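From: Martim Cordeiro
To: skukard-dev
Subject: Re: [skukard-dev] thread tracker loses the tail after a throw
Date: February 3, 2018

Eduardo Barros wrote:
> With the current Skukard master the thread tracker is fine until the
> first throw is on the needle driver. After that it jumps to the nearest
> dark line, which is often the cut end of an older stitch. The planner
> then pulls towards the wrong point. Is this the segmentation or the
> curve fit? I am running the Nurkuvis config unchanged.

Hi Eduardo,

It's the curve fit. I replayed 164 of our logged throws on the tissue pad and the mask was good enough in all but 11 of them. The trouble starts when the fit is seeded again. It takes the longest dark piece near the last known point, and it has no idea which piece is held in the jaws.

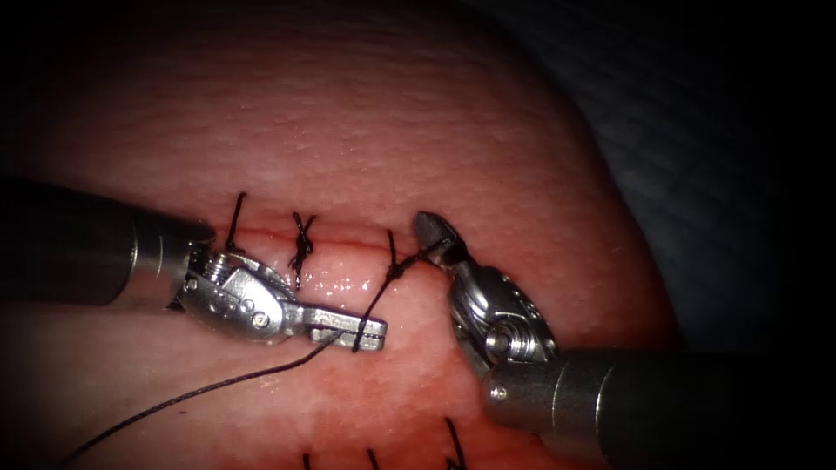 What I have on my branch is a seed taken from the jaw pose. The kinematics already give us the tip to within a couple of millimetres, so the fit now begins at the jaws and grows outwards in both directions, one branch towards the knot and one along the free tail. Short pieces that don't join up with either branch are dropped before the planner sees them. Old cut ends fall out that way without a special rule.

Two things still bother me. Bright spots on wet-looking tissue break the mask, and I bridge gaps of up to 15 pixels, which is a guess. Also, the fit now takes around 230 ms on the Ccori machine, too slow for the tension loop. For now I hold the last good curve while the new one is computed.

The branch is called jaw-seed. You will need to rebuild the message package, as I added a field for the jaw state. Could you run it on your Prirkasmont logs and send me the ones that fail?

Martim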